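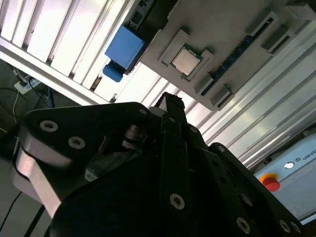 Section 3. Bench Preparation and Static Control

This section applies to all benches on which bare circuit boards, memory modules or processors are handled outside their packaging. It is to be read together with the site safety rules. Staff who have not completed the handling course may observe work at a prepared bench but may not touch parts on it.

3.1 Before You Begin

Have the following ready:

One Deneck bench mat with two snap studs
One common ground cord, 1000 mm
One wrist strap with coiled cord
One Brurberg strap tester
The bench record card

Check the date label on the wrist strap. A strap with no label, or with a label that cannot be read, must be handed in at the stores counter and a new one drawn.

3.2 Laying the Mat

1. Clear the bench top and wipe it with the mat cleaner supplied. Do not use household spray or furniture polish. These leave a film that keeps the mat from working as it should.

2. Unroll the mat with the snap studs facing up and toward the front edge of the bench. A new mat may curl at the corners. Leave it flat under a clean board overnight.

3. Press the ground cord onto the left stud until it clicks.

4. Connect the free end of the cord to the marked ground point beneath the bench. At Nolbridge benches the point is a green socket. At older benches it is a threaded post, and the ring end must be fitted under the nut and tightened by hand, then given a further quarter turn with a wrench.

CAUTION: Do not connect the ground cord to a water pipe, a radiator or the metal body of another instrument.

NOTE: Only one mat may be connected to each ground point. Where two mats are needed side by side, ask the bench supervisor for a second point.

3.3 Testing the Wrist Strap

1. Put the strap on so that the metal plate rests against bare skin. It should be snug without leaving a mark.

2. Plug the coiled cord into the tester.

3. Press and hold the touch plate with a finger of the same hand until a lamp lights.

4. Green means pass. Write your initials on the record card and go on to 3.4.

5. Red or yellow means fail. Moisten the skin under the plate with the lotion provided and test again. If the strap fails three times, take it out of use and draw another.

The test is to be repeated after every break, including short ones. Dry air in the heated months is a common cause of failed tests, and staff should expect to need the lotion more often then than in August.

WARNING: The wrist strap is for static control only. Remove it before working on any equipment that is connected to line power. A person wearing a grounded strap is at greater risk of serious shock.

3.4 Handling Parts

Hold boards by their edges. Processors are to be lifted by the sides of the package, and the contacts must not be touched with fingers, cloth or tape. Parts waiting to be worked on stay in their shielding bags -- the silver type, closed at the top -- until the moment they are needed. Pink bags do not shield their contents and are for packing screws, covers and similar items.

Foam cups, plastic folders and bubble wrap are to be kept well away from the mat. Paperwork that must stay at the bench goes in one of the Saliba document sleeves.

3.5 Closing the Bench

1. Return all parts to their bags and the bags to the rack.

2. Unplug the wrist strap and hang it on its hook. Do not coil the cord tightly.

3. Leave the mat and its ground cord connected.

4. Sign the record card and file it in slot 79 of the card rack.

Questions about this section should be sent to Beca Craddock, Bench Services. Requests for replacement mats and cords go to Elis Llewellyn at the stores counter.

Section 3 last revised January 20, 2026. Approved by Carys Bellis.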